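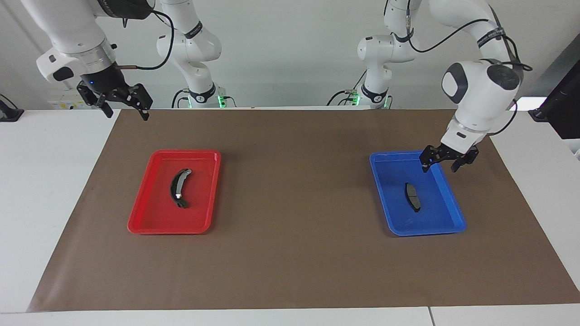 How to record a TV series on a Firko box

These steps apply to the Firko set-top box with the Roken guide installed. The older Minami guide uses the same menus but puts series links under Tools.

Before you start

Check the free space on the disk. Press Menu, then Storage. The figure on the right is the space left in gigabytes. A new box shows 872. An hour of drama in high definition takes up between three and five gigabytes, depending on the channel, so a 13-part season needs 65 at most.

If the disk is more than 97 per cent full, the box will not accept a new series link. Delete something first, then empty the Deleted folder. Items in that folder still take up space until it is emptied.

Setting the series link

1. Press Guide and find any episode of the programme. It does not have to be the first one.
2. Press the red button once to record that episode only. A single dot appears beside the title.
3. Press the red button again. The dot changes to three dots and the series link is set.
4. Press Info and check the season number. Some channels give repeats and new episodes the same link.

To leave out repeats, open Menu, Recordings, Series, select the title and set Episodes to New only. This setting relies on the data sent by the channel. If the channel does not mark an episode as new, the box will skip it.

Start and finish times

By default the box follows the broadcaster's signal and ignores the printed times. Live finals and award shows often run over, and not every channel updates its signal. For these, add padding by hand:

1. Select the programme in the Planner.
2. Choose Edit, then Padding.
3. Set the end time to 22 minutes extra. The menu moves in steps of one minute.

Padding counts as tuner time. With two tuners, a padded recording that overlaps two others will cause a clash, and the box drops whichever has the lowest priority.

Sorting out clashes

Open the Planner and look for titles marked with an exclamation mark. Select one and choose Alternatives. If the episode is shown again within seven days — on a plus-one channel, for instance — the box lists it there. Pick the later showing and press OK.

To change priority, go to Series and move the title up with the green button.

When a season ends

A series link stays active for 90 days after the last episode. If the gap between seasons is longer, set it again once the new dates appear in the guide. The box holds up to 3000 entries in its viewing history, and old links can be found there under Expired.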